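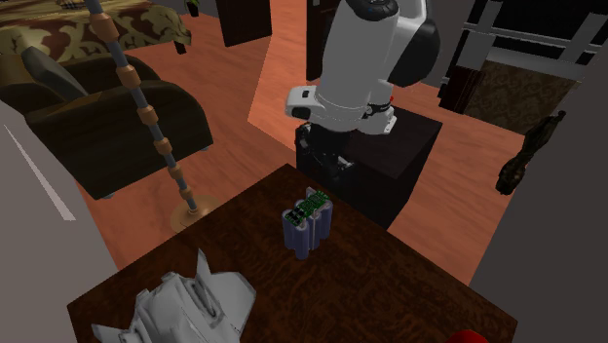 A robot arm in a computer-made living room. The battery pack on the table has a green circuit board across its top.

Can Robots Do the Chores Yet?
Fulville Museum of Science and Work, Young Visitors' Pages
Reading level: ages 8 to 11

Many families already own a machine that helps at home. A washing machine washes clothes. A dishwasher washes plates. Each of these machines does one job, and a person must load it, start it and empty it.

A household robot would be different. It would look around a room, decide what needs to be done, and pick things up without help. Engineers have been working toward this goal for many years. The short answer to our question is that robots can do parts of some chores, on some days, in some rooms.

Why is picking things up difficult?

Think about clearing a table at home. You might move a glass, a sock, a banana and a set of keys. You hold each one in a different way, and you hardly have to think about it. Your fingers tell you if the glass is slipping. Your eyes tell you where the keys end and the table begins.

A robot must be given or taught all of this. First, it must find the object. Next, it must choose a place to hold it. Then it must move its arm there without bumping into anything else. Finally, it must close its gripper with the right amount of force. A gripper is the part of a robot that does the work of a hand. Many grippers have only two fingers.

A battery pack is a good test. It is made of several cells joined together, and its sides are curved where the cells are round. If a robot takes hold of it badly, the pack may tip over. If the robot squeezes a real one too hard, it could damage it, and damaged batteries can be dangerous. Children should never take battery packs apart.

Practicing inside a computer

Robots can practice in a simulation. A simulation is a make-believe place built by a computer, much like the world inside a video game. The computer works out how objects would fall, slide or roll. Nothing real gets broken, and the robot can try the same job again and again.

The rooms in a simulation may look a little strange. Engineers can mix furniture, toys and tools that would not usually be found together. A robot that has met many kinds of objects is better prepared for an ordinary home, where things are seldom in the same place two days running. 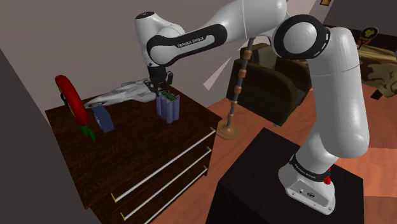
The gripper meets the battery pack on top of a dresser. A red chili pepper, a blue object and a model like a spacecraft share the space.

Look at how close together objects can be on a piece of furniture. A person would reach between them easily. A robot has to plan a path for its whole arm, including the elbow, before it moves.

What do the results show?

Mahlet Assefa leads the Nuramel project at the museum's learning laboratory. Her team asked a simulated robot to pick up a small object and put it down in a new place. The robot had 100 tries. It succeeded 57 times. When the team moved the lamp and changed the color of the floor, it succeeded less often.

"A score like that is useful to us," Ms. Assefa explains. "It would not be useful to a family. You would not want a helper who drops every second cup."

What about stores and workshops?

Robots do better in places where the work stays the same. At the Pramomness parts warehouse, robot arms lift boxes of one size from one shelf. The boxes always face the same way. Bence Vörös, who supervises the floor, reports that people still handle torn boxes, odd shapes and anything soft. It takes him around 20 minutes to set up an arm for a new box.

Chores, from easier to harder for a robot

Vacuuming a flat floor: many homes have a machine for this now.
Moving one hard object from place to place: often possible.
Loading a dishwasher: possible in some laboratories, but slow.
Folding a shirt: difficult, as cloth changes shape when it is touched.
Tidying a child's bedroom: not yet.

Try it yourself

Put on a pair of thick mittens. Ask a grown-up to set 3 unbreakable objects close together on a table. Close one eye and use only your thumb and one finger to lift the object in the middle. Did you touch the others? Try again from a different side and write down which way worked best.

Words to know

Cell: one single battery inside a battery pack.
Gripper: the part of a robot that holds things.
Joint: a place where an arm can bend or turn.
Simulation: a make-believe place built by a computer for testing ideas.

Text by Enikő Mészáros. Reviewed for young readers by Ratih Ngau. Teachers may copy these pages for classroom use.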